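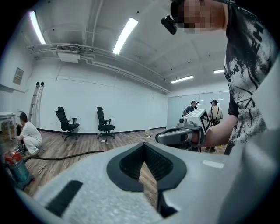
How to Quiet a Squeaky Floorboard

Walk the room slowly and mark each squeak with painter's tape. Sprinkle talcum powder over the joint, work it in with a dry brush, then step on the board a few times and wipe up the rest.

If it still squeaks, find the joist and drill 2 pilot holes through the board. Drive in trim screws until the heads sit just below the surface. Fill the holes with matching wood filler and let it dry overnight before sanding.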